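Speaker notes: Plants at Work, lunchtime talk, Multdale
Ginevra Pace

Start with the show of hands. Who has a plant at work? Who knows what it's called? (Wait for the laugh, then keep going.)

My first office plant came home from the Girden market in June and I watered it every single morning until it collapsed. I loved that plant to death! So the big message for the first half is to put the watering can down. Stick a finger into the soil up to the second knuckle. If it feels damp, leave it be.

Light next. Most rooms are far dimmer than our eyes tell us. I took a light meter around the Salazar building, and a sill at noon gave me 3119 lux while a desk 4 metres back didn't reach 1000. People gasp at this one, so pause. Then say that plenty of leafy favourites cope with that desk — they just grow slower and want less water.

Pass the cuttings around now. There are 13 in the tray, in jars, so watch your laptops.

Choosing a spot. Talk about kitchen benches, shelf ends, the awkward corner by the whiteboard. Ask what colour the walls are, because green against grey or white looks fantastic and you'll notice the plant more, which means you'll notice when it droops.

Two slides, same room, heart-shaped leaves and a white pot in both.
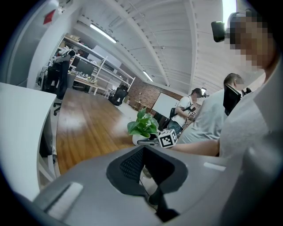
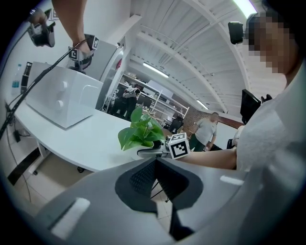 Pothos is the one I'd hand to any beginner. It forgives a missed fortnight, it roots in a glass of water, and you can snip it back hard without hurting its feelings. Mention that it's toxic to cats and dogs if chewed — someone always takes a cutting home.

Dust the leaves! Damp cloth, one hand underneath for support.

Questions, then swap table. Ninda potting mix is in the tub by the door, bring your own pot.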